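Notes from the Girkenau open day
Course handout 4, Introduction to Automation
Posted 2025-08-13

Okay, so these are my notes from the visit, tidied up a little for those of you who couldn't get on the bus (there were 29 of us in the end, and only so many seats). They're in the order we walked around, more or less.

We started in the Baird hall, where the big palletizing cell lives. It's loud and quick and stays behind a fence, and I'd like you to remember it mostly for the fence. Light curtain at the front, interlocked gate on the side, and a reset button you can't reach from inside the cell. We'll come back to all of that in October when we do safety.

Then upstairs to the Zevus room, and I could have stayed there all afternoon! Two arms at one table, working on an ordinary jar with a screw lid. That sounds like nothing much until you try to write down the steps. One gripper has to steady the jar while the other deals with the lid, and if the holding side is too gentle the whole jar just spins along with the cap. Squeeze too hard and you tip it or crush it. Our hosts said they had recorded 280 runs of jar jobs so far, each one steered by a person, and almost 40 of those went in the bin.

Things I scribbled down while watching:

Grip comes first, turning second. A wrist can only rotate so far, so a long thread means turn, let go, go back, grab again.

Shiny things are hard for cameras. Reflections move when the camera moves, and plastic film makes it worse.

Each arm has to know where the other one is - sharing a small table is a planning problem all by itself.

A lid needs somewhere to go. Decide that before you start turning.

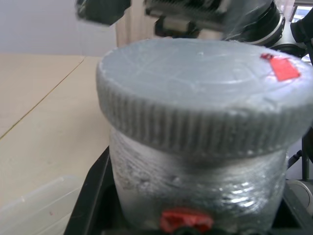
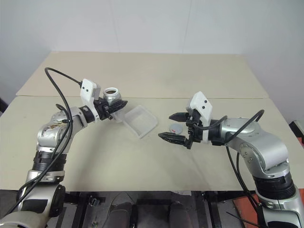

Reading time: 2 min

For next week, pick a kitchen job that takes two hands and break it into steps for two grippers. Write down what each hand is doing at every step, including when it's only holding still. I want at least 6 steps, and please mark the one you think would fail first. If you took the Vekier worksheet home from the visit, bring it along and we'll fill in the last column together.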